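Warnance Evening Cards
A boxed deck for ten quiet minutes at the end of the day
£26, postage included within the UK

I started writing these cards for myself, in the back of an old diary, during a spring when I was cross with more or less everybody. I'd read a fair bit about letting go and accepting things as they are (shelves of it, my bookcase groans) and I could quote it very nicely, and then somebody would take the last parking space and it all went out of the window. What I needed was one small question at a time, put to me when I was tired and a bit less clever than usual. So I wrote one. Then another. There are now 114 of them in a box, and I'm very pleased with how they've come out!

The cards are made under my little Flenton label, printed by Karpenko, who were endlessly patient with me over the shade of cream. Each one has a question on the front and a short passage on the back, never more than a few sentences. You don't have to be religious, and you don't have to sit cross-legged. I come at this from a loosely Buddhist direction, having sat with a group for years, and you'll notice that in the wording here and there, but there's no Pali to learn and I've kept the Sanskrit out as well.

What the questions are like

A few people have asked for a peek before buying, so I've copied out some of the ones I get most letters about.

"What did I want somebody to notice today?"
"Which of my complaints have I been carrying since breakfast?"
"If this had happened to a friend, what would I have told her?"
"What was I waiting for, and was I any good at waiting?"
"Who did I have an argument with in my head?"

That last one is the card Danylo Symonenko keeps propped against his kettle. He tested the very first batch, and he asked me to soften three of the cards that he thought were a bit school-teacherish. He was right about two of them. The third stayed as it was.

The passages on the back are there for the evenings when the question alone leaves you blank. Some are bits of old teaching put into plain words, some are about my own family (with permission, mostly), and one is entirely about a cheese scone. I'd suggest reading the front, waiting a good few breaths, and only then turning over.
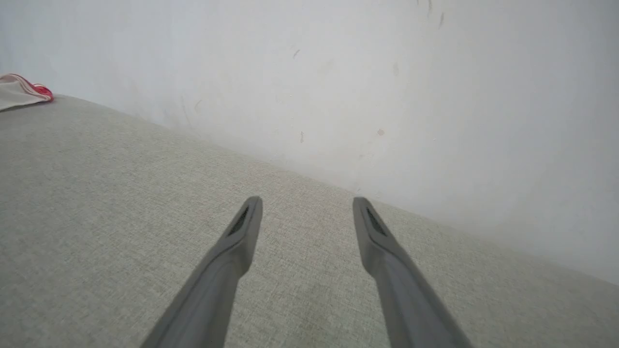 You don't need a special corner of the house for this, or a cushion with a foreign name. I did buy one once and it was murder on my knees. Any seat you already like will do, and if you want to lay a few cards out next to you, plain light grey upholstery like this makes a lovely quiet background for the cream. A busy pattern is harder going, at least for my eyes, and on a slippery leather armchair the cards end up down the side within a minute. The bed works too, although I tend to fall asleep on card two. Khrystyna-Mariia Stasiv does hers on the bus home and says the only trouble is missing her stop, which I take as a compliment.

How I use the deck

Shuffle or don't, it's up to you. I draw one card after supper, read it, put my phone in another room and stay where I am until I've got something that sounds true. Some nights that takes two minutes and other nights it's nearly 20. If the answer I come up with makes me look marvellous, I have another go.

You can write your answer down if you're the writing sort. There's a slim notebook sold separately, but a shopping list pad does just as well and I don't want you buying things for the sake of it.

Please do skip cards! Some of them touch on illness, money and falling out with relatives, and they won't all suit the evening you're having. Put the card to the bottom of the pile and take the next. They are a small daily habit and they aren't a treatment for anything, so if you're having a really rough time, do talk to your GP or someone you trust first and come back to the box later.

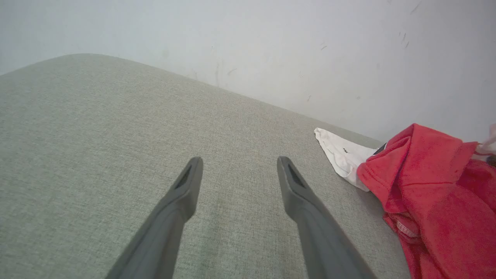
In the box

The full deck of question cards, matt finish, rounded corners
A folded sheet with a few ways of using them in company
A card stand in beech, with a groove that holds one card upright
A cotton tape for lifting the deck out (my first box didn't have one and you had to tip everything on the floor)

The whole lot weighs 467 grams, so it's a bit much for a handbag. For travelling I take a week's worth of cards in an envelope.

Using them with other people

I hadn't planned on this at all, but groups seem to love them. Vanderleia Bragança reads one out at the start of her evening class and lets it hang there for a while before anyone speaks. She tells me the silence was awful for the first fortnight and is now the bit people come for. Couples use them as well. My only advice there is that each of you answers for yourself, and no helpful suggestions about what the other person's answer ought to be. I learned that one the hard way.

For families with older children, the folded sheet lists the cards I'd leave out and the ones that go down well. The waiting question is a surprisingly good one with teenagers.

Things people ask me

Do the cards follow an order?
No. I did try grouping them by theme and it made the whole thing feel like homework.

I bought the first edition. Do I need this one?
Not really. Most of the questions are the same, the card is a little thicker, and the stand is new. If you'd just like the stand, drop me a line.

Is there an app?
There isn't, and I'm not going to make one. Illia Yatsenko did offer, very kindly, and I gave him a box of cards instead.

Can I have them in larger print?
Yes! The large print set has the same wording and comes in a wider box at the same price. Say so in the order notes.

Ordering and posting

I pack the orders myself at the kitchen table, usually between two and four in the afternoon, and Marta Panasiuk takes over when I'm away on retreat. Anything going overseas is posted through Drunosico and you'll be sent the cost before you pay. If a box arrives with a squashed corner, send me a note and I'll post you another.

The next printing is due in April. If the button says sold out, leave your email address underneath and I'll write to you when the new boxes are in.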